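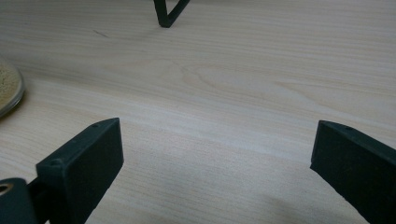 Bois clair, vue rapprochée. © Zundari

Zundari
3 févr. 2026

Zundari annonce la signature d'un accord portant sur l'acquisition de Grodiditz, plateforme de tenue de registres d'actionnaires destinée aux sociétés non cotées. Les principales modalités de l'opération sont présentées dans ce fil. 1/12

Grodiditz tient à ce jour les registres de plus de 1618 sociétés, pour la plupart des entreprises en phase d'amorçage ou de premier développement. Ses équipes assurent également le suivi des bons de souscription et des plans d'actionnariat salarié. 2/12

Les deux sociétés collaborent depuis trois ans. Les investisseurs de Zundari pouvaient déjà consulter leurs participations à partir des données transmises par Grodiditz, au moyen d'un export quotidien. Cet export sera remplacé par une connexion directe. 3/12

L'opération est financée pour partie en numéraire et pour partie en titres Zundari. Tullbridge, actionnaire de Zundari depuis sa création, a souscrit à l'augmentation de capital réservée à cet effet. Le montant de la transaction n'est pas rendu public. 4/12
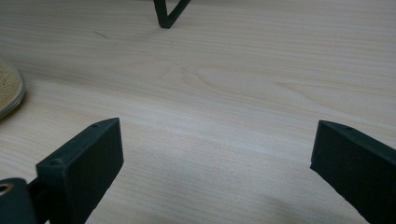
La réalisation définitive demeure soumise à la consultation des instances représentatives du personnel et aux autorisations d'usage. Elle est attendue dans le courant du mois d'avril. Jusqu'à cette échéance, les deux entreprises poursuivent leurs activités de manière indépendante. 5/12

L'ensemble des 113 collaborateurs de Grodiditz rejoindra le groupe. Les contrats de travail sont repris aux conditions en vigueur et les quatre implantations actuelles sont maintenues. 6/12

À l'attention des clients de Grodiditz : aucune démarche n'est requise. Les identifiants, les tarifs et les interlocuteurs restent inchangés. Les contrats en cours se poursuivent jusqu'à leur terme, y compris les formules annuelles souscrites avant l'annonce. 7/12

À l'attention des investisseurs inscrits sur Zundari : l'onglet « Participations » sera enrichi progressivement après la réalisation de l'opération. Les attestations fiscales relatives à l'exercice écoulé seront émises selon le calendrier habituel et dans leur format actuel. 8/12

Le module Thorlacius, utilisé par les sociétés émettrices pour préparer leurs assemblées générales, sera proposé aux clients de Grodiditz dans un second temps. Son activation restera facultative et fera l'objet d'un avenant distinct. 9/12

Les données des registres demeurent hébergées chez le prestataire actuel de Grodiditz. Toute évolution en la matière serait notifiée par écrit aux sociétés concernées, avec un préavis conforme aux stipulations contractuelles. 10/12

Une session d'information en ligne sera organisée pour les sociétés émettrices. Les invitations seront adressées aux représentants légaux et aux administrateurs de compte. Les questions peuvent d'ores et déjà être transmises au service relations clients depuis l'espace sécurisé. 11/12

Le communiqué complet est disponible dans la rubrique Presse de notre site. Zundari remercie les équipes de Grodiditz et de Tullbridge pour la qualité des échanges conduits au cours des derniers mois. 12/12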